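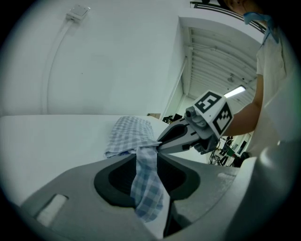

How long should the washer stand before it is switched on for the first time?

Two hours is enough in most homes. If the machine was delivered in cold weather, leave it overnight with the door open so that any moisture inside the control panel can dry out.

Section 9. First use of the Jondilero front-loading washer

Read this section after the machine has been leveled and the transit bolts have been taken out (Section 7). Keep the bolts in the bag supplied. You will need them if the washer is ever moved by truck.

9.1 Connecting the water

1. Turn off both supply taps.
2. Check that there is a rubber washer at each end of the inlet hoses. Two spare washers are taped inside the detergent drawer.
3. Screw the hose with the red collar to the hot tap and the hose with the blue collar to the cold tap.
4. Tighten by hand, then a quarter turn with pliers. Do not tighten further.
5. Open the taps slowly and look for drips at both ends of each hose.

Note: If you have only a cold supply, fit the Y-piece (Kowalczyk, sold separately) to the cold tap and run both hoses from it. Wash times will be longer on the warm and hot programs.

Caution: Do not reuse hoses from an old machine. The threads may look the same and still leak under pressure.

9.2 Connecting the drain

1. Hook the drain hose over the edge of the standpipe or utility sink.
2. Fix it in place with the plastic strap.
3. Make sure the hose end does not sit below the water line in the sink. A hose that hangs too low will siphon water out during the wash, and the machine will keep refilling.

9.3 The empty cycle

The drum is tested at the factory and a little water may be left in it. Run one cycle with nothing inside before you wash any clothes.

1. Plug the machine into its own grounded outlet. Do not use an extension cord.
2. Close the door until it clicks.
3. Put half a measure of detergent in the main compartment. Do not add softener.
4. Turn the dial to Cotton Hot and press Start.
5. Stay nearby for the fill and the first spin. A low hum during filling is normal. Loud banging during the spin means a transit bolt is still in place – press Stop and go back to Section 7.

The door stays locked for 2 minutes after the cycle ends. The light above the handle goes out when it can be opened.

9.4 Sorting and loading

Sort by color first and by fabric second. Wash new colored items separately the first time, especially cotton checks and stripes, where dye from the darker threads can run into the white ones. If you are unsure about an item, press a damp white rag against an inside seam for a minute. If color comes off on the rag, wash the item alone in cold water.

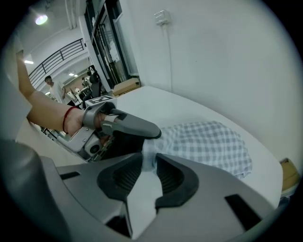
Once everything is sorted, empty the pockets and close zippers and hooks. Turn printed shirts and jeans inside out. Shake each piece open before it goes in the drum, as tightly balled laundry does not rinse well and can throw the spin off balance.

Fill the drum loosely. You should be able to lay your hand flat on top of a full cotton load and still reach the top of the drum with your thumb. For wool and delicates, stop at one third.

Caution: Do not wash a single heavy item, such as a bath mat, by itself. Add two or three towels to balance it.

9.5 Detergent

Use a low-suds detergent. The drawer has three compartments: prewash on the left, softener in the middle, main wash on the right. The line in the main compartment marks 100 ml, enough for a full, heavily soiled load. Use half of this for everyday washing, and less again if your water is soft.

If suds show in the window during the last rinse, run Rinse and Spin once and use less next time.

9.6 If the display shows a code

E2 – The machine is not filling. Check that the taps are open and the inlet hoses are not bent.
E9 – The machine is not draining. Clean the pump filter (Section 11).
E53 – The load is out of balance. Open the door when it unlocks, spread the laundry out, and run the spin again.

If a code comes back after the check, unplug the machine for ten minutes and try once more. After that, call the Esska service desk with the model number from the plate inside the door. Lines are closed for the first week of August.

Revised by Amos Pettigrew, Technical Publications, Plulorport office. Section 10 covers the delay timer and child lock.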